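Dirkex Curved Two-Finger Set

Parallel gripper fingers for light bench work

Overview

The Dirkex Curved Set is a pair of replacement fingers for small electric parallel grippers. The fingers are wide at the base and narrow toward the tip, so the end of the hand can get into tight spots while the base stays stiff. They are meant for parts you could easily pick up with your own thumb and one finger: caps, lids, knobs, small cylinders, short tubes.

The set bolts straight onto Omala and Dhillon hands. An adapter plate for Arnarari hands is sold separately. If you have an older Arnarari hand with the 2-screw flange, check the drawing before ordering - the plate does not fit it.

What we tested

We keep one bench set up for trying out fingers and wrist cameras before we list them. For this page we ran the Curved Set against two others we stock, the Dirkex Flat and the Omala Soft Tip, over 1,033 grasps in total. The same cream-colored parts and the same controller settings were used for all three sets. Camera height on the wrist was left alone between sets.

We looked at how much of the work area the fingers hide from the wrist camera, how the tips line up when closed, and how well they hold a round part from the side. A fixed camera view of the bench is included with the wrist camera views.

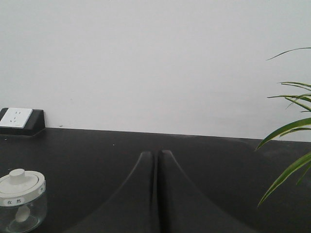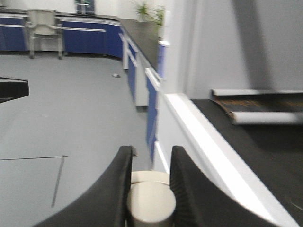
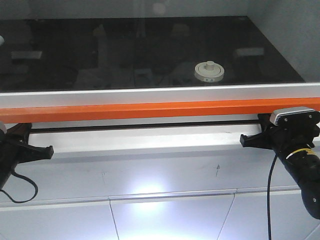
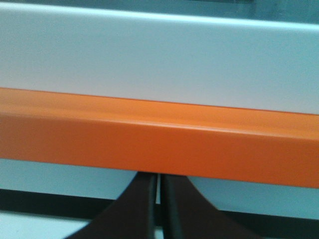 Wrist camera views, except the third, which is from the fixed camera. In the second, the fingers hold a cream-white cylinder.

Results

Round parts were the strong point. The Curved Set held short cylinders as well as the Soft Tip did and released them more cleanly. The Flat set was slower to center the part and needed a second try more often.

Closed tip alignment was good out of the box on the Omala hand. On the Dhillon hand we had to loosen one base screw and reseat the left finger. It took a few minutes and did not need doing again.

The weak point is the view. A wide base takes up a good share of the lower part of the wrist camera image, and on a dark table a dark finger is hard to pick out. If your software finds the fingertips by contrast, use a light mat or put a dot of paint on each tip. We also suggest a second camera beside or above the table for any job where the hand has to come in close to a rail or a frame.

Thin, flat parts are not a good match. The tips are rounded and tend to ride up over anything much thinner than a coin. Use the Flat set for those.

Care and wear

We checked the fingers after about 800 grasps and saw light polishing on the inner faces, no cracks and no change in grip. Wipe them with a damp cloth. Do not use solvent.

In the box

3 fingers (one pair plus a spare)
Mounting screws and hex key
Printed drawing with hole spacing

Ordering notes

Sold as a set only. The gripper, wrist camera and controller are not included. The spare is the same part as the other fingers and can go on either side. Returns are accepted on sets that have not been mounted.

Page last updated 7 October 2018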